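Julier perception and planning stack
Interim progress report, period ending 26th May
Prepared for Gasex by the Drellthorpe software group

1. Status

Work package 2 is on schedule. The segmentation service now runs in the same process as the grasp planner, which removed the message queue between them and the clock drift we reported last period. Rallis, the replay and logging tool, is in daily use and has replaced the older scripts.

2. Perception

The test set is a tray of small toys – balls, blocks and soft items – with a shape-sorter box beside it. Rigid objects segment reliably. Cloth remains the main source of error: a folded or crumpled piece is often split into several instances, and the planner then proposes grasps on fragments. Depth also drops out at object edges, leaving speckle that the old filter passed through as surface points. The new filter rejects these before clustering.
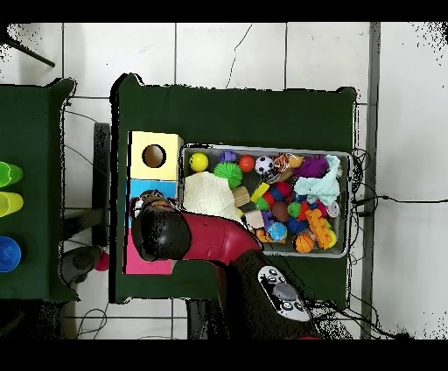 A second fault appeared when the arm reached across its own view of the work. The planner treated the hidden area as free space. It now keeps the last confirmed occupancy for any region covered by the arm model and releases it only after a clear view.

3. Planning and control

We logged 660 planning requests in the period. Of these, 113 returned no valid path within the time limit, most of them for targets close to the tray rim. The collision margin was a single global value and was too large there. It is now set per surface, and the logged requests are being replayed in Rallis against the new settings.

Placement into the sorter is still scripted. Hole pose comes from the perception service, but the final approach does not yet use force feedback.

4. Open items for June

– Merge rule for cloth fragments, with a regression test.
– Replay results for the failed requests.
– Force-guided insertion behind a feature flag.

No change to budget is requested. The cloth work may need an extra labeling pass – we will confirm this once the merge rule has been tested.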